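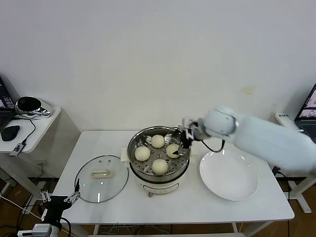 What is the hardest part of getting a homemade robot to pick up soft food?

Grip force. Squeeze too little and the bun slides back onto the tray, squeeze too much and you leave two dents in the top.

Projects > Student Builds > Noltlow

September 16, 2018
By Oleksandra Hrynyshyn

Noltlow is my two-arm build in the Stasiv shared workshop, and I have loved every evening of it! The job sounds small: move steamed buns from the steamer to a plate without squashing them.

I started in May with the grippers. My first fingers closed at one speed all the way, and the buns suffered. The Fuliris controller lets me set a slow zone for the last 7 mm of travel – a huge improvement, and so fun to watch.

Next came the approach angle. Coming in from the side, the fingers kept knocking the rim of the pot, so the arm now points straight down before it lowers. I rewrote that routine 11 times. The version I kept is the shortest one.

Still open: the cable at the wrist needs a better clip, and I want the second arm to handle the lid. Right now I take the lid off by hand before each run. Timing between the arms goes through Arnora, my own little scheduler, and it still drops a command now and then. The log is at 3,000 lines and I'm reading through it this week.

Contact | © 2018 Stasiv Workshop | Back to top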